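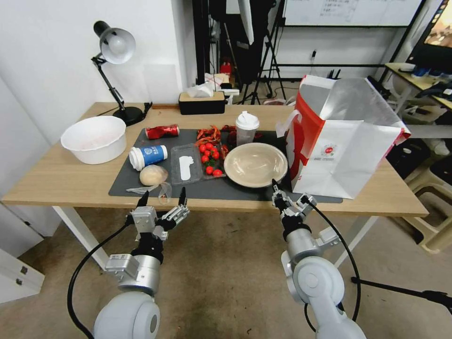 1/ I promised to write something about the planner we use for the table clearing task, and why we threw half of it away in September. It will be a long thread, sorry. I write only about the software.

2/ The task in one sentence: the arms must sort what is on the table. Food goes to a bowl or a basin, rubbish goes to a bag. A person does it without thinking. Our code did a lot of thinking and still got it wrong.

3/ The old version made a full plan at the start. It looked once, gave each object a label, chose an arm and an order, and then executed everything. We called this planner Siline. It was nice to read in the logs and very bad on a real table.

4/ The trouble is that objects touch each other. You pull a plastic bag and the bun next to it moves too. After this, every later step in the plan has a wrong position. Siline did not know it was wrong, so it closed the fingers on air and reported success.

5/ The new one, Klinhom, plans only 2 steps ahead. After each grasp it looks again and builds the list from zero. I was afraid it would be slow. One planning cycle takes nearly 900 ms on our machine, and most of this is perception, so the short horizon costs us very little.

6/ Perception now. Clear plastic is the worst thing for us. An empty transparent tray on a dark mat gives almost no depth, and the depth camera reports the mat behind it. If the tray has a paper label, you get a small island of good points floating in the middle of nothing.

7/ For some weeks our segmentation believed that the label was the object. The gripper went for the centre of the label and pushed down. We now take the outline from the colour image and use depth only for the height of the table. Ugly, but it works better than what we had.

8/ Peppers in a pile are another story. We tried to separate each one and the masks changed at every look, so the planner changed its mind at every look also. Now a pile is one object with the type "heap", and we only ask for a grasp somewhere near the top of it.

9/ Cherry tomatoes we still treat one by one. They are round and the masks are stable. The difficult part is the grip force, and I will not pretend that we solved it.

10/ Two arms on one table. Before, each arm had its own half and a hard line between them. This is safe and also stupid, because the bag stands on the right and a lot of the rubbish lies on the left. The left arm could pick up a can and then had no place to go with it.

11/ Now there is a small reservation service, Feler. An arm asks for a volume of space for a short time, and the other arm must wait or plan around it. If no answer comes in 50 ms, the arm holds its position. It is boring code and I am quite proud of it.

12/ A mistake of mine, maybe it is useful for somebody: I let the arms release the reservation when the motion command was sent, not when the motion was finished. In simulation there was no difference. On the hardware the difference was a bent fingertip.

13/ About the paper bag. The lining is shiny, so the depth inside is noise. We don't try to see the bottom. We fit the rim of the opening, go above it, lower the gripper a fixed distance and open. When the rim is not found in 5 looks, the task stops and asks for a person.

14/ Tooling: the best thing I wrote this year is a replay viewer. It shows the image, the masks and the plan at the same timestamp. Before it we argued from memory about what the planner "saw". Now we open the log and the argument is mostly over.

15/ Somebody asked me if we use Andent for the motion part. Yes, for trajectories only. The collision checking is our own, because we need it to accept objects with an uncertain shape, like soft bags.

16/ Still open: cups lying on the side with the lid on. The planner does not know if there is liquid inside. For the moment it moves all of them slowly and keeps them at the same angle as they were found. If you have a better idea, please write to me - I read all replies, but I answer slowly.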